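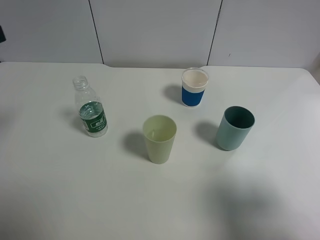 Zieliński
Course instructor, Packaging and Drinkware, Lancombe Technical College

Unit 5: Open vessels and bottle forms
Handout issued September 19, 2022

Scope

This unit covers small vessels for cold drinks: the neck, the shoulder, the wall and the rim. Closures are treated in Unit 6. Bring a ruler, a soft pencil and the Flarndale worksheet to the session.

Terms

Rim: the upper edge of an open vessel. On a drinking cup it is the surface that meets the lip.
Neck: the narrow part of a bottle above the shoulder. A threaded neck takes a screw cap.
Shoulder: the part of a bottle where the body narrows toward the neck.
Wall: the side of the vessel between base and rim.
Taper: the change in width from rim to base. A cup that is wider at the rim has positive taper.

Bottle form

The water bottle is made of thin clear plastic. Ridges in the shoulder stiffen a wall that would otherwise buckle under a light grip. With the cap off, the thread is exposed and can be sketched directly. The dark green label wraps the lower middle of the body and leaves the base clear, so the level of a small amount of water can be read below it. When drawing a labeled bottle, set out the body first and add the label as a band.

Cup forms

The pale green cup is a tapered tumbler. Taper lets cups of one pattern nest, provided the wall is thin enough for the angle. The teal-green cup has nearly straight sides and a matte finish; its interior is a darker teal. Straight walls give more volume for the same rim and height, but nesting is poor.

The white and blue cup is straight-sided. The blue band takes up roughly the bottom two-thirds of the side. A two-color division of this kind shifts the apparent height of a vessel and should be recorded separately from the outline. Its rim appears clear or translucent. Do not assign a material to a rim by eye; write "not determined" on the worksheet.

Finish and shadow

A glossy wall returns a narrow vertical highlight. A matte wall shows a gradual change in tone. Clear plastic casts a softer shadow than an opaque wall under the same light. Draw the cast shadow after the outline is fixed.

Exercise

1. Draw each of the four vessels in side elevation at a common scale.
2. Mark rim, wall and base on every drawing. Mark neck and shoulder on the bottle.
3. State the taper of each cup as positive or near zero.
4. Note the finish as glossy, matte or clear.

Hand in the drawings on one sheet, with the worksheet attached, to the Gultunau room, shelf 646.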